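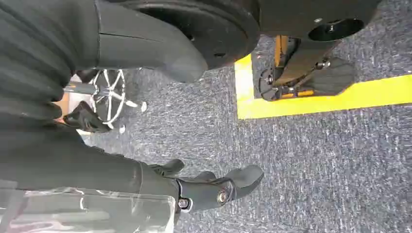
Wednesday, just after lunch

Floor day. Margit and I finally got stuck into the taping, which I've been putting off since we moved up from the old workshop. The carpet up here is lovely to kneel on compared with the concrete but it's a pain for marking out. It's that flecked grey-blue stuff, and anything you draw on it with chalk just disappears into the speckle. Tape it is, then. Yellow, because we had it, and because the blue roll Norbert bought was useless (you couldn't see it from the doorway!).

What we settled on, so I don't have to work it out again:

Black parts go inside a yellow rectangle when they're on the floor. Anything dark and small gets kicked or trodden on otherwise. I've lost 2 screws and a very nice washer that way this month and I'm sick of crawling about with the torch. Corners get taped square, one strip up the side and one along the bottom, pressed down hard with the back of a spoon. Gregor wanted to leave gaps at the corners to save tape. I said no, you need a proper corner or your eye doesn't read it as a box.

Chairs and stands stay outside the lines. We can argue about what counts as a stand later.

Tape notes. The cheap roll from Fodor lifts at the ends if you don't vacuum first. I did one strip without vacuuming and one with, left them over the long weekend, and the unvacuumed one had a furry edge you could get a fingernail under. The Odetti roll is dearer but sticks better and tears straight, and I got one long run out of it without a single wrinkle, which pleased me more than it should have. Magdolna reckons either will leave gum behind if it stays down past a few months. I've put a short piece under the window bench to find out, please don't peel it up. Yes, I mean you, Norbert.

Vacuum: bag was full. Changed it. There are 4 left in the cupboard, behind the paint tins.

The big order came to 300 dollars with delivery, mostly shelving brackets and the floor mats for the doorway. Mats are meant to come in September but Jolán has dealt with Brameo before and says to add a couple of weeks. In the meantime everybody wipe their feet, the path out the front is all grit and it goes straight into the pile of the carpet and then under the tape.

Things I got wrong today. I measured the first rectangle off the skirting board, and the skirting board isn't straight – not even close. It bows out in the middle by more than 2 centimetres. So the first box was crooked and I had to pull it all up and start over from a string line. Use the string line. It's on the nail by the light switch, with the plumb bob still on it.

Also the colour code sheet on the door is the old Destis one and it's wrong for this room. Ignore it until I've printed another.

Still to do:
Second rectangle, by the far wall
Walkway line from the door (Gregor has the long ruler, get it back)
Label for the gum test
Find the other knee pad

Stopping there, my back has had it. Margit's staying on to do the string line for the far wall while the light's decent.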